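# Lace-edged tablecloth

A **lace-edged tablecloth** is a table covering made of a plain or printed center cloth with an openwork border sewn to its outer edge. It is used on dining tables, side tables and dressers, and it is one of the more common household linens to be handed down or bought secondhand.
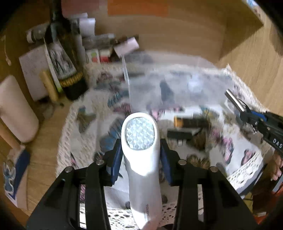 The center cloth is usually cotton, linen or a polyester blend. White and cream are the usual ground colors. Printed versions carry flowers, fruit, birds or butterflies, and butterfly prints tend to mix several colors on one cloth, with blue, pink, teal and brown all common. The insects may be printed facing different ways, so that the pattern has no single top or bottom and can be viewed from any seat.

## Border

The border is made separately and joined to the cloth with a narrow hem or a zigzag stitch. Machine-made lace is sold by the yard in widths from under an inch to several inches. Rows of oval or round holes are a frequent pattern. Handmade borders are crocheted, knitted or worked with bobbins, and take much longer to finish.

Corners are treated in one of 2 ways. The lace can be gathered so that it turns the corner in a soft curve, or it can be mitered, meaning folded and stitched on the diagonal. Mitered corners lie flatter. Gathered corners are easier to sew and are found on most low-priced cloths.

## Use

On a wooden table, the cloth may be cut to hang over the sides or to stop short of the edge, leaving a strip of bare wood on view. The shorter kind is often called a table topper. Where a table is used for meals or hobbies, a sheet of clear plastic is sometimes laid over the cloth to keep off spills.

Lace catches on rough edges, watch straps and jewelry. Small items with handles or clips should be lifted off the cloth, not dragged across it.

## Care

Most printed cotton cloths can be washed in cool water on a gentle cycle. A mesh bag protects the border. Bleach fades the print and weakens cotton lace. The cloth is pulled into shape while damp and dried flat or over a wide rail. Lace is ironed from the back, over a towel, so that the raised parts are not crushed.

Torn lace can be mended with matching thread. If the damage is longer than a few inches, the whole side is normally replaced.

## See also

- Doily
- Eyelet lace
- Table runner
- Oilcloth

*Last revised 2019-09-03*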